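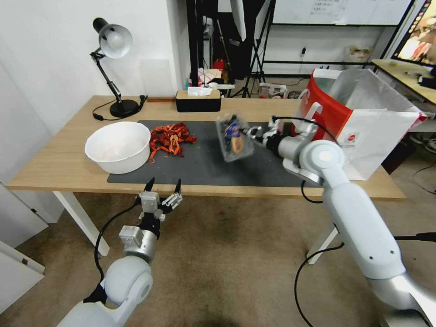 O braço direito com o recipiente de plástico, o esquerdo de garra aberta. No tapete, as cascas de lagostim.

A célula da Zemetti tem dois braços brancos, uma secretária e uma dieta que faria inveja a muito engenheiro. Quem trata dela é Nadiia Derkach, que estudou mecânica de precisão e passa boa parte da semana a limpar marisco.

O manual manda verificar os dedos das garras a cada 2.000 ciclos. Nadiia verifica-os todas as manhãs, com um pano sem pelo e uma lanterna de bolso. «Quem escreveu o manual nunca viu um lagostim», diz. A gordura entra nas juntas, a garra fecha com a força certa e o recipiente escorrega na mesma.

Depois vêm os cabos. Cada braço traz um cabo preto por fora, e a folga tem de chegar para o pulso rodar sem prender em nada. Em abril não chegava. A reparação levou 18 minutos; encontrar a causa levou dois dias, durante os quais Hryhorii Sydorenko culpou o software, a corrente elétrica e, por fim, Nadiia.

A calibração é a parte séria. O tapete cinzento fica onde está — mexer-lhe é a única coisa que a faz levantar a voz — e cada braço vai tocar em pontos conhecidos do tampo até os números baterem certo. São 63 passos numa folha plastificada, dois deles riscados a caneta por Yaryna Ivanyshyn, que não se lembra porquê. Nadiia continua a fazê-los.

A próxima revisão inclui a troca dos dedos da garra direita. As peças estão encomendadas. O almoço também.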